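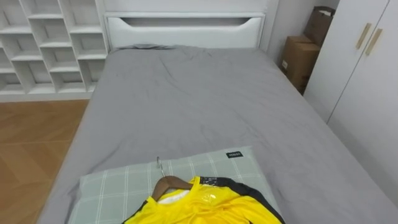 Putting clean clothes away was the last chore on our list, and we left it until August as we expected it to be the hardest. Our question was whether a machine you could put in an ordinary bedroom can take a garment, hang it up and close the door on it. A shirt in a pile is one problem. A shirt already on a hanger, like the yellow jersey lying across the plaid pillow, is a smaller one: the metal hook gives the machine something stiff to hold, and the wooden shoulders keep the top of the garment in shape. We started from there.

Method

We wrote the control software ourselves and called it Plekach. It splits the chore into finding the hook, lifting, opening the wardrobe and placing the hanger on the rail. Asif Rizvi wrote the part that finds the hook and trained it on 3,000 labelled pictures of hangers on beds, chairs and floors. I wrote the door routine. A trial was stopped after 7 minutes, or earlier if a garment fell.

Results

We ran 82 trials. Finding the hook was the part that worked best. Plain cotton gave few problems. Shiny fabric was worse, as bright reflections were sometimes taken for metal and the gripper closed on a sleeve. Lowering the lights helped a little, but we did not want to rely on that in somebody's home.

Doors took up most of our time. Long vertical handles were easier than knobs, but where two sat side by side the software often picked the wrong one and pulled on a door that was already open. We fixed this by making it check the gap between the doors first.

Only two trials went from bed to rail with no help from us. In most of the others a person had to free a sleeve or straighten the hanger.

Discussion

For this chore the answer is not yet. A person does it in seconds. Folding into open shelves may be a better target, as there is no door, and the next group could begin with that. The door routine is kept separate from the rest of Plekach and can be reused for kitchen cupboards.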